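Entretenir ses baguettes et ustensiles en bois brut

Le bois brut demande peu de soin, à condition que ce soin soit régulier. Une baguette sèche devient rêche, prend les odeurs et finit par se fendre dans le sens du fil. La méthode qui suit vaut pour les baguettes, les cuillères, les spatules et les petites planches. Elle ne vaut pas pour le bois laqué ni pour le bambou verni, qui n'absorbent pas l'huile.

Ce qu'il faut

– de l'huile de lin alimentaire, ou de l'huile minérale de qualité alimentaire
– du papier abrasif grain 240 et grain 400
– deux chiffons de coton qui ne peluchent pas
– du gros sel et un demi-citron
– un récipient haut pour le séchage

J'achète l'huile chez Nassar, à Virville, en bidon de 1000 ml. Un bidon me fait plus d'un an. Les petits flacons vendus au rayon cuisine contiennent souvent la même chose pour le triple du prix. Évitez l'huile d'olive et l'huile de tournesol : elles ne sèchent pas, elles rancissent dans le bois et l'odeur ne part plus.

Étape 1 – Trier

Sortez tout du tiroir et étalez-le sur la table. Passez le doigt sur chaque pièce, de la pointe vers le manche. Ce qui accroche va dans la pile à poncer. Ce qui est fendu sur plus d'un centimètre se jette ou part au jardin comme tuteur pour les semis. Une tache noire en surface se ponce. Une tache noire qui s'enfonce est de la moisissure, et la pièce est perdue.

Profitez-en pour remettre les baguettes par paires. Il suffit de les aligner debout, pointes en haut, sur une surface plane : les écarts de longueur se voient tout de suite. 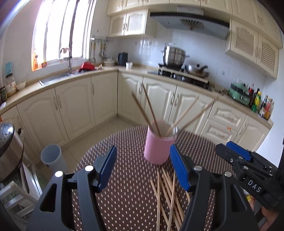 Ifigeneia Vrettos signale que le tri se fait mieux après le lavage, car une baguette encore grasse semble lisse sous le doigt et ne révèle ses échardes qu'une fois propre. Elle a raison pour les pièces qui servent à la friture. Pour celles-là, faites d'abord l'étape 2, laissez sécher, puis revenez au tri.

Étape 2 – Laver

Eau tiède, une goutte de savon, une éponge côté doux. On lave vite et on ne laisse jamais tremper. Pour les odeurs d'ail ou de poisson, frottez au gros sel avec le demi-citron, attendez cinq minutes et rincez. Le lave-vaisselle est exclu : la chaleur et le détergent vident le bois de son huile en quelques cycles.

Étape 3 – Sécher

Essuyez aussitôt avec un chiffon, puis laissez sécher à l'air, loin du four et du radiateur. Comptez une nuit pour les baguettes et 19 heures pour une spatule épaisse dans ma cuisine, qui n'est pas très aérée. Le bois doit être sec à cœur avant l'huile. S'il est plus foncé par endroits, attendez encore.

Étape 4 – Poncer

L'eau fait relever les fibres, et le bois sec paraît alors plus rugueux qu'avant le lavage. C'est le bon moment pour poncer. Commencez au grain 240, toujours dans le sens du fil, en appuyant peu. Finissez au grain 400. Pour une baguette, pliez le papier en deux, pincez-la dedans et tirez de la base vers la pointe en la faisant tourner. Quatre ou cinq passages suffisent. N'insistez pas sur la pointe, elle s'amincit vite et casse ensuite au premier riz un peu collant. Retirez la poussière avec un chiffon à peine humide.

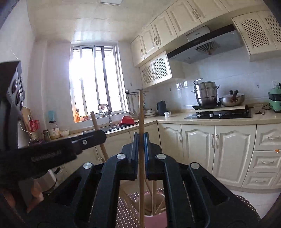

L'huile vient ensuite, en couche mince. Versez-en une cuillère à café sur le chiffon, jamais directement sur le bois. La difficulté avec les pièces longues et fines est de les couvrir partout sans remettre les doigts sur la partie déjà faite. La prise la plus commode : la baguette bien droite, pointe en haut, serrée des deux côtés. L'autre main passe alors le chiffon en descendant depuis la pointe, puis on retourne la pièce pour huiler le bout qui était tenu. Laissez pénétrer vingt minutes et essuyez tout l'excédent. Une surface qui colle le lendemain a reçu trop d'huile.

Recommencez après une journée. Deux couches conviennent pour un entretien courant, trois pour du bois neuf ou très sec. L'huile de lin met plusieurs jours à durcir, gardez donc quelques ustensiles de côté pour cuisiner entre-temps.

Attention aux chiffons : imbibés d'huile de lin, ils peuvent s'enflammer seuls s'ils restent en boule. Étendez-les dehors, à plat, jusqu'à ce qu'ils soient raides, ou noyez-les dans un seau d'eau avant de les jeter.

Étape 5 – Ranger

Un pot haut et ouvert vaut mieux qu'un tiroir fermé. Mettez les pointes en l'air et ne tassez pas. Si le pot n'est pas percé, videz-le et essuyez le fond toutes les semaines. J'ai eu longtemps un pot Fodonar à fond ajouré, très bien pour l'égouttage, mais trop léger : il basculait dès qu'on y mettait une louche.

À quelle fréquence

Pour des baguettes utilisées tous les jours, une couche d'huile par mois. Pour le reste, deux fois par an. Je fais le grand entretien en juillet, fenêtres ouvertes, quand tout sèche plus vite. Entre deux, le test de la goutte d'eau suffit : si elle perle, le bois est protégé ; si elle s'étale et fonce la surface, il est temps de ressortir le bidon.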